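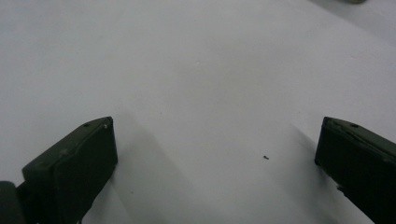
The white tabletop, matte all over and ready for the next job.

How I look after a matt white table

I've had people ask how I keep a white table going when I eat, glue, paint and wrap parcels on it, so I've finally written it up. I'm no expert, mind! I just ruined one (the old Hallholm, may it rest in the garage) and I've been a lot more careful with its replacement.

What you need: a washing-up bowl of warm water, a small squirt of washing-up liquid, 2 soft cloths, a dry tea towel and a bit of bicarb for the stubborn stuff. If you've got grit about the place, a soft brush as well.

Start by brushing the whole top. I used to skip this and go straight in with the wet cloth, and all I did was drag crumbs about and leave fine shiny lines. On a glossy table you might get away with it. On matt they catch the light every single evening.

Then wring the cloth out until it's only just damp and wipe in long strokes from the far side towards you. Go over it again with the second cloth and plain water — soap left behind dries into a greyish film, and you'll think the table's dirty when it's only badly rinsed. Dry it straight away with the tea towel.

For tea rings and felt tip, mix the bicarb with a few drops of water and dab it on with a fingertip. Leave it for 3 minutes, wipe, rinse, dry. Please don't scrub! Rubbing hard polishes the matt finish and you end up with a shiny patch where the stain was. Ertuğrul Eren, who had the same Hallholm as me, went at his with a scouring pad and now keeps a fruit bowl on the spot.

Try anything new in a corner first. I've tested the Prornetti spray, which was fine but smelled of pear drops, and the Ots wipes, which left streaks.

To check your work, crouch down and look across the top towards a window. Smears show up beautifully from low down, and a soft shadow can look just like a grubby mark from above, so move whatever's casting it before you reach for the bicarb again (I've cleaned a shadow more than once).

I do the full routine once a fortnight and a quick damp wipe after tea. Mats under hot mugs, always.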